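# Sernari housekeeping open day, notes from the afternoon

I went to the April open day at Sernari mostly because Malsha Navaratnam had a spare pass and the parking was free. The promise was "a new way to look at dusting." I have dusted for 17 years, in two hotels and one very large library, and I wanted to see what was new.

The first room was all vacuum cleaners, so I won't spend long on it. They were loud and the floor was already clean.

The second room was set up like a furnished apartment, with bookcases, a fake window and a lot of blinds. Imtiaz Matubbar ran the dusting talk. He is a good speaker and clearly likes his subject, but he told us three times that chenille "grabs" dust and never once wiped a shelf and then turned the duster over so we could look. When I asked, he said we were welcome to try it after the break. After the break the shelves had been wiped down for the next group.

I did get to handle a few of the sleeves. The soft fingers are thick and close together, and they get in between blind slats better than a flat cloth does. I'll give them that. On picture rails I couldn't tell any difference from the old cotton mop heads we used to shake out the back door.

My doubts are about washing. The handout says a sleeve is good for 200 washes. Tahsin Patwary from Plalton, sitting next to me, said his crew gets half that, call it 100, before the elastic gives up and the whole thing starts sliding off the handle. Imtiaz said that was probably down to the dryer. Maybe – but every building I have worked in has a dryer, and people use it.

Price was "on request." I requested it and was given a card.

The Jiltodex table by the exit had sprays, all of them lemon. Coffee was decent. The tour of the laundry started at 3 and was over before Malsha had found her coat.

Would I go again? For the blinds, possibly. I'd want to see one of these dusters after a month on a real cart, next to a new one, before I put in an order for a whole floor.

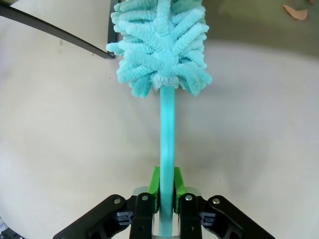 *Turquoise microfiber duster with a chenille head and gathered cuff, Sernari open day.*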